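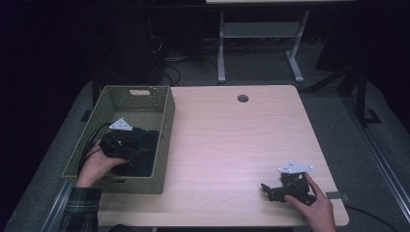 **Opening (keep it short, they've just had lunch)**

Hello Grendby! So happy to be back. Ask who has bought a table in the last year. Then ask who looked at the grain before they looked at the price. Wait for the laugh, then go.

My talk is about pattern – why our eyes love wood grain, and how we can use it better in small rooms.

**Part 1: Reading the lines**

- Grain has a direction, and your eye follows it. Run it lengthwise and a narrow room feels longer.
- Streaks and bands do different jobs. Streaks give you movement, bands give you calm.
- Tell the Prallent kitchen story: 14 doors, all hung with the grain sideways. I LOVED it. The owners took a month to agree with me!

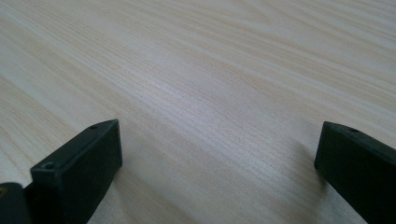
*Pale wood grain up close: tan streaks, grayer bands, little dark flecks.*

**Part 2: Pale or dark?**

Pass the Tovar sample cards along the rows now (13 cards, so people will need to share).

Pale surfaces bounce light around and forgive dust. Dark ones show every crumb, but oh, they look wonderful under a lamp at 9 in the evening. Don't pick a winner. Let the room argue for a minute – last time this was the best bit.

Mention flecks. People skip over them, and they're what keeps a big plain surface from looking flat.

**Part 3: Try it at home**

Lay two samples side by side, turn one a quarter turn, and look again from the doorway. It's such a simple test, and the difference is huge.

If there's time, show the Zedis hallway before and after. If not, go straight to questions and collect the cards at the door.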